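Cream tray with metal rim: coating wear at the lip

Kitchenware > Trays and Serving > Care and Repair

4 replies | 1,343 views

rimfire_70
I have a cream rectangular tray, rounded corners, glossy finish, thin silver metal rim on the outer lip. Bought secondhand in August with no label or paperwork. The seller said it was a Staso but could not show me anything to support that.

Two questions. First, is the finish true enamel or a sprayed lacquer? Second, can the rim be polished without damaging the coating next to it? The polish I have is Vavex metal cream, which is mildly abrasive. There is slight dulling on one long side, at the point where I normally pick the tray up.

The shape may help with identification. The floor is shallow and the inner wall is stepped, so there is a second rounded rectangle inside the outer one.
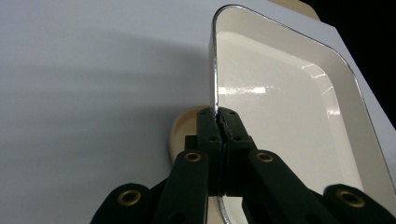

The step is useful in practice because cups stop against it when the tray tilts. It also holds crumbs, and I have been cleaning it with a cotton swab and dish soap. I have not used anything stronger so far.

drawer_slide
Identification by shape is weak. Stepped walls were used by a lot of makers. Staso did sell a cream tray, but the two I have owned both had a plain rolled edge in the body color. I would not rule it out on that alone.

For the finish, do a weight and sound check. Tap the underside with a fingernail. Enamel on steel gives a hard, short ring. Lacquer on a light base sounds dull. A magnet will tell you whether there is steel underneath, although it says nothing about the coating by itself.

Do not use the Vavex within 1/8 inch of the coating. Mask first with painter's tape, polish along the rim, remove the tape, rinse.

oblong
Disagree on the tape. If this is lacquer and it has started to lift at the lip, pulling tape off will take flakes with it. I lost a strip 4 inches long that way on a Nowicki tray. Use a thin plastic card as a shield and move it along as you go.

I also disagree on polishing at all. Thin rims are often plated. Dulling at the pickup point can be plating worn through, and more abrasive makes it worse. Wash it, dry it, and look at it under a strong light before deciding. If you see a yellow or gray base color, stop.

drawer_slide
Low-tack tape pulled back flat on itself does not lift sound lacquer. If the lacquer is not sound, the tray has a bigger problem than a dull rim. Agreed on checking for worn plating first. I should have put that ahead of the masking.

rimfire_70
Results. A magnet holds on the floor and on the wall, weakly on the rim. The tap sound is short and fairly hard, so I am leaning toward enamel. Under a desk lamp I see no color change on the rim at the dull section, only fine scratches running lengthwise.

I did a 12 mm test with the card and a very small amount of Vavex on a cloth. The scratches are fainter and the coating beside them looks the same as before. I will leave it a week before doing the rest. The Werkska care sheet I have for a different tray says to keep enamel under 70 C when washing, so I will stay with warm water and no dishwasher.

Maker still unknown. If anyone has a Staso with a metal rim, please post the underside.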